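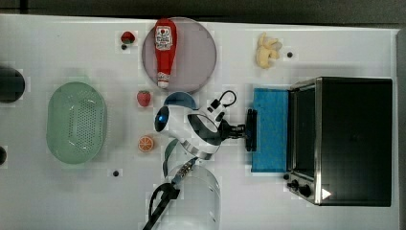

A ketchup bottle on a pink plate, with strawberries and a citrus slice on a white tabletop.

Prarell Packaging Awards Move to Single Entry Format

The Prarell Awards for packaging and label design will replace their 10 product categories with a single entry format starting in December. Entrants will submit one file per project, covering structure, graphics and print specification. Under the old rules, the same project could be entered in several categories for separate fees.

Design studio Jondier, which manages the awards, received 135 projects in the last cycle. Of these, 60 were entered more than once. Program director Ehsan Kordestani said duplicate entries made scoring uneven. "Judges on different panels were grading the same carton against different criteria," he said.

Scoring will now take place in 2 rounds. The first is done online from flat artwork and dielines. The second requires a physical sample, which must be a production unit. Mockups and short-run digital proofs will not be accepted.

Uketeck will supply the submission software. Files must be PDF, with spot colors named and fonts outlined. The student prize, sponsored by label printer Toprak, keeps its current rules and is judged separately.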